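Workshop notebook – two-arm cell, Friday, started 18:30

Both arms up on the rail and talking to the same controller at last! Yesenia Arboleda came by at half six with the second Zitov power supply and we had it wired in before the kettle boiled. The old single supply was sagging every time both shoulders lifted together, which explains a lot of the mystery resets in June. With the pair of them running separately I did 30 full sweeps, left and right in step, and not one dropout. Very, very pleased.

Settings for whoever is on next:

Rail clamps: nipped up, not cranked. The near edge of the table moves if you lean on it, so don't lean on it.
Left arm home pose: saved as "Ngui home 2". The old "Ngui home" is still in the list and will send the wrist too low. I'll delete it once Yesenia has copied her bits across.
Right arm speed limit: 700 on the Drurnico slider (that's its own units, don't ask me what they are in real money).
Gripper pause after closing: 174 ms. Shorter feels snappier but the fingers are still settling when the lift starts.

Had a long play with the pause. At 100 the arm tugs at the thing before it has hold of it, and at 250 it's so slow that you start wanting to help. 174 is just where I stopped nudging the number, so feel free to carry on.

Cable notes. The sheath on the left arm was rubbing at the elbow when it folded right in, so I let out a bit more loop and twisted it a quarter turn before tying it. Lovely and quiet now. The right one comes off the top of the wrist in a big arc and I'm leaving it alone, although it does wag when the arm stops hard. Yesenia thinks a softer stop would cure it and she's probably right, she usually is with anything that wobbles.
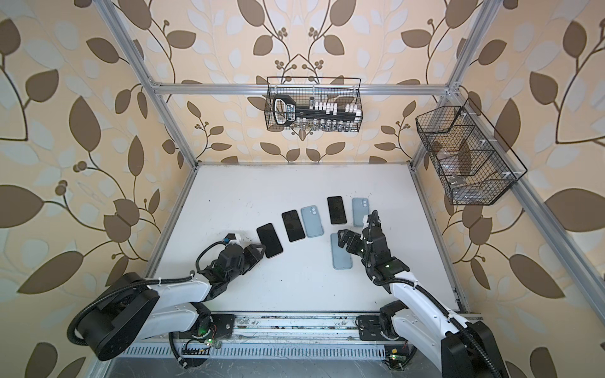

Picking order is the next job, and it's the bit I've been looking forward to since we bolted the first extrusion together. The Zolten script takes whatever is nearest to either gripper and goes for it, which is fine with two things on the table and a mess with more. What I want is for each arm to have its own patch and only cross over when the other one is parked. The phones make a good test for this. Six of them, three black and three light blue, with most in a slanting row and one blue one on its own right in front of the right gripper, so that one is an obvious first pick for the right arm, and the black one by the left gripper's fingers is just as obvious for the left. It's the ones in between that need a rule! My first go will be a line down the middle of the table, with anything touching the line given to the left arm.

Second thing to sort is face up against face down. A flat screen and a back with a camera bump are different jobs for the fingers. I'd like to come in from the long sides each time and keep well off the lenses. Rubber pads on the fingertips might help, and there's a sheet of 1 mm stuff in the drawer under the vice that would do for a trial.

Also, I love the leaf wallpaper. It was the end of a roll from my hallway and it has cheered the whole corner up no end. I did wonder if the pattern would upset the vision side, but the table is plain white and I crop to the table anyway. It does want a proper wipe – there are specks and smudges on it, and I'd like to rule those out before I start blaming the threshold.

Mesh baskets: happy with these. The clips hold better than I expected, and having the bits hung on the bars keeps the table free. If you take something out of the side one, put it back in the same compartment please.

To do:
Split the table in the script, left patch and right patch
Try the rubber pads, left gripper first
Softer stop on the right arm (Yesenia)
Wipe the tabletop
Put lids on the two little boards by the rail, they're too easy to drop a screw on
Run 10 picks per arm with the new rule and write down every miss, including the silly ones

Packed up at 22:10. Both supplies off at the wall, arms in home pose, key back on the hook.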